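Shared Tables and Study Habits: Project Report
Nelli Mäkelä and Ji-hoon Bae

Background
Our school library replaced its single desks with shared tables in February. We wanted to know if students studied longer at the new tables, and what made them leave. Our supervisor was Kerttu Kinnunen.

Method
We handed out a one-page survey at the library door and got 91 back. We also sat in the reading room for 3 afternoons and wrote down how long each person stayed. Visits under five minutes were dropped.

Results
The typical stay was 60 minutes. Students who came with a friend stayed longer but said they got less reading done. The main reasons for leaving were noise and hunger. Few people mentioned the chairs, which we had expected to be the top complaint.

Table shape
Several answers asked for round tables. A round top has no head seat, and people can pull up an extra chair. On the other hand, papers slide into the neighbor's space, and the tables do not fit against a wall. 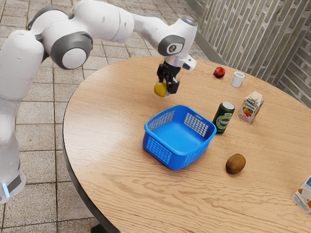
Limits of the study
We only watched in the afternoon, so morning users are missing. The survey did not ask about grade level. We would add that next time.

Filed under: Student Work, Libraries
Shares: 3

Comments

Onni Juntunen
Did you ask about outlets? I leave when my laptop dies.

Venla Vainio
Round tables are fine for two people. With four and textbooks I'd take a square one.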